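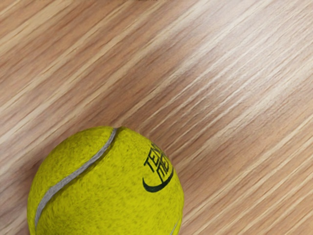
The tennis ball on the wood-grain surface, in the simulator.

Tue 7 June

I've spent most of the past week on the software side of Cele, the small arm I'm putting together on the bench in the back bedroom. The base and shoulder are bolted down and the elbow is waiting for a new bearing, so I thought I'd get on with the simulated version.

The ball is the first thing I want it to pick up. I started in January with a plain green sphere and the detector learned it in one evening, then failed on every real ball I owned. Said El Idrissi, who has the next bench to mine at the Clarnen workshop, told me to stop using flat colours and put proper felt and a seam on it. He also said to put print on the ball, which I'd left off.

Each training batch is now 512 renders. The ball gets a random turn each time, and I let it run partly out of view in plenty of them. The old set had it sitting neatly in the middle, and that was half the trouble.

I'm still not happy with the shadows. The ball looks a bit as if it's floating, and the wood goes very pale where the light catches it. Zinhle Xaba lent me her notes on lighting and I've got as far as page 7.

A batch takes 4 hours on the old desktop, so I run it overnight with the door shut.

The bearing should come on Thursday. If it fits I'll wire up the elbow motor and post the current readings. I've also ordered a spare belt, as the first one was cut too short.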